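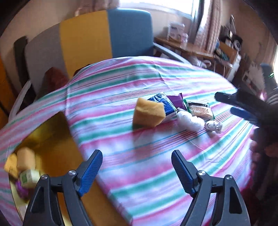

Cloth, Clutter and the Cost of a Good Example

A tablecloth has no fixed shape, and that makes it a poor subject for scripted motion. At Sturnix, in Flundport, Hrefna Ravn's group collects the motions by hand. An operator works with hand-held grippers, and each recording pairs the camera view with the path of the fingers.

The cloth task is harder with things on the table. A sponge or a crumpled wrapper changes how the fabric folds, and a corner turned back over the tabletop can hide items from the camera.

"We keep the bad folds," Ravn says. "A model trained on clean ones has no idea what to do with a wrinkle."

The set now holds 3,000 recordings. Each runs up to 28 seconds - longer takes are split before labeling. Hjalti Overgaard checks the finger paths for gaps and sends failed takes back to be recorded again.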